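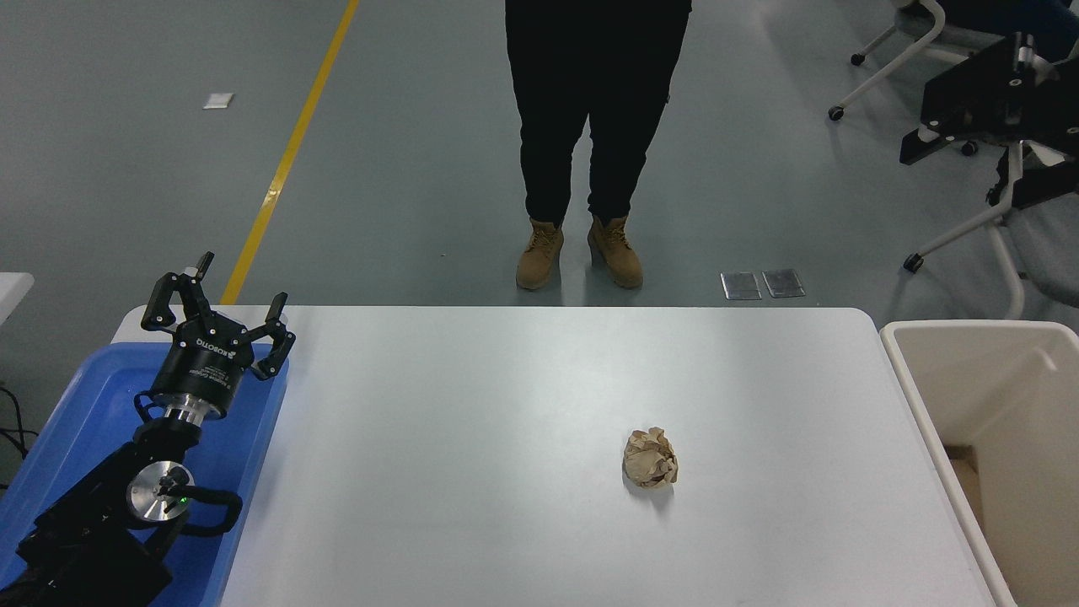 4. What households kept, and why they kept it

We came to the question of wrapping paper rather sideways. The survey in Heltham was meant to be a study of kitchen waste, and paper had a single line on the form, somewhere between eggshells and string. It was the people filling in the form who kept writing in the margins. By the end of September we had 665 returned booklets, and so many of them carried notes about brown paper (where it was kept, who in the family was allowed to cut into it, how a grandmother used to iron it) that it seemed a shame, and frankly bad scholarship, to leave them in a box.

The margin notes were first read by Damilola Eze and Zakhar Lytvynenko, working separately, and then compared over two long afternoons. They agreed on most of the sorting. Where they parted ways was over paper that had been crushed. Eze counted a crushed sheet as thrown away, and Lytvynenko, who had grown up in a house where such sheets were smoothed out and put back in the drawer, did not. We have kept his reading for the Heltham booklets and hers for the smaller set from Trekano, where the notes speak quite plainly of crushing as the last thing done to a sheet before it goes out with the trash.

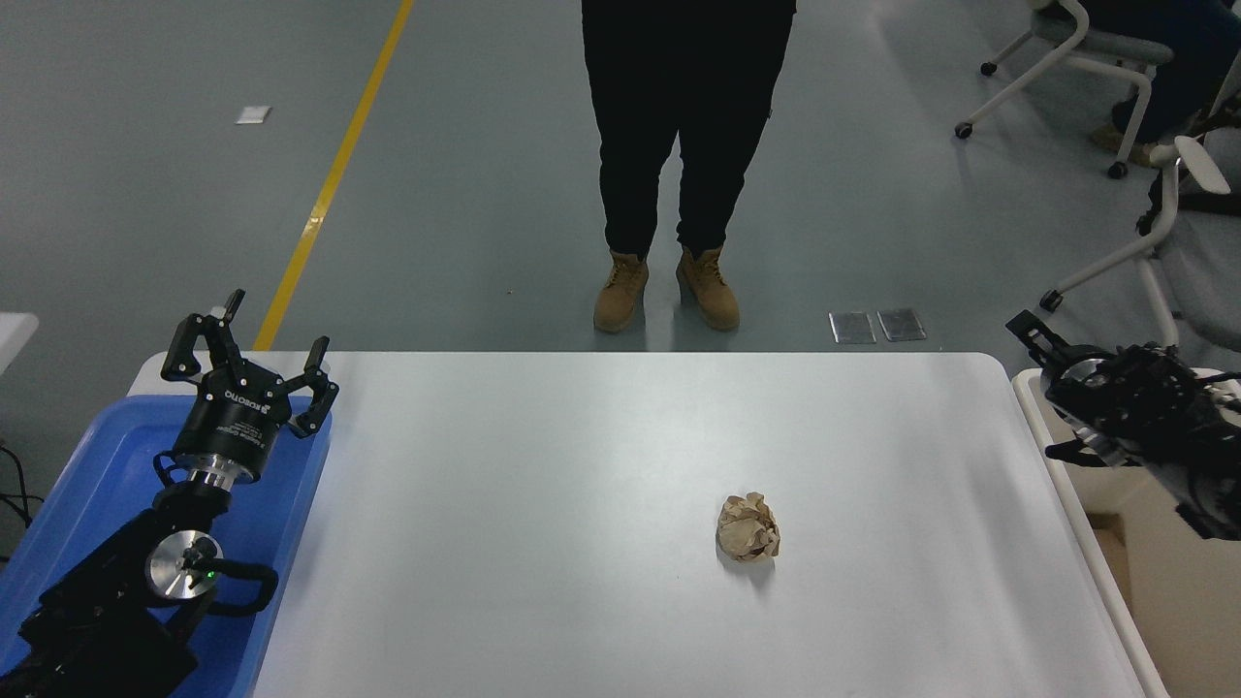

Figure 9. Light brown paper, crumpled into a loose wad.

The difference matters more than we expected. A flat sheet belongs with the linens and the good scissors, and people write about it with something close to affection. A wad belongs to a different set of words altogether: stuffing, packing, kindling, "something for the cat." Phyllis Bunting has described a similar shift in her work on worn bedsheets, where one tear down the middle can turn bedding into rags in the owner's mind, even when most of the cloth is still sound. We think she is right, and that paper behaves much the same way, only faster.

Age of the writer told us less than we had hoped. Younger households in Heltham saved paper nearly as often as older ones, though they tended to call it "shipping stuff" and kept it in the garage. The one strong pattern was storage. Families with a drawer or shelf set aside for paper wrote about folding it, and families without one wrote about bags, bins and getting around to it someday. We return to the matter of the drawer in Section 5, along with Olumide Afolabi's interviews.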